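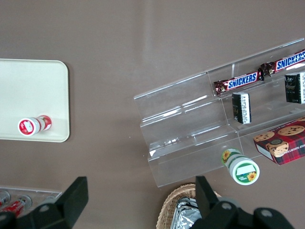
Week 6 -- Shelf display and impulse buying

Handout to go with the March lecture. Read before the seminar, not during it please.

1. What we mean by display

Anything the shop does with position, height, spacing, grouping. Not price, not advertising (week 8). Most of you mixed these up in the first exercise.

Key terms: facing = one unit visible from the front. Eye line. Dead space. Secondary siting = same product in a second place, e.g. crisps by the till as well as in aisle.

2. Stepped v. flat

Flat shelf: back row hidden, shopper sees front facings only. Stepped: back row lifted, so more facings for same width. Costs you height. Fine for small drinks, poor for anything heavy. 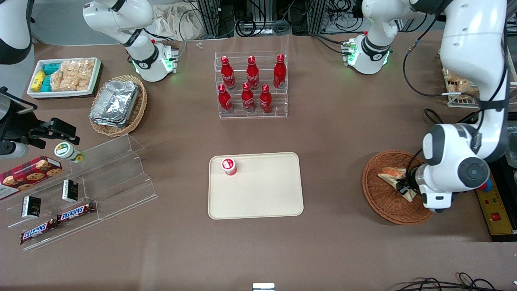
Fig. 2. Six Coca-Cola bottles on a clear stepped rack, snacks to the left.

Colour blocking -- same colour together reads as one big shape from a distance. Works until a gap opens up. Then the gap is what people see.

3. Case: Brullar kiosks

Station kiosks, very narrow. Daichi Takagi's study compared two layouts over 3000 transactions, old layout first, then stepped drinks beside snacks. Snack-with-drink purchases went up, drinks on their own hardly moved. His reading: people had already decided on the drink. The snack was the impulse bit.

Problems with the study:
- same staff throughout, and they knew wich layout was being tested
- morning trade only, nothing after 11 am
- Ichikawa branch closed part way through, its 448 transactions were left in

Compare Vurum, who did the opposite and split drinks from snacks to make people walk. Longer visits, more complaints. See reader, last section.

4. For the seminar

Pick one small shop. Sketch the till area, mark eye line and any secondary siting. 100 words on what you would move and why. Bring it on paper.

Essay option B (2000 words) builds on this so keep your sketch. Prollex chapter is in the libary short loan, two copies, so share.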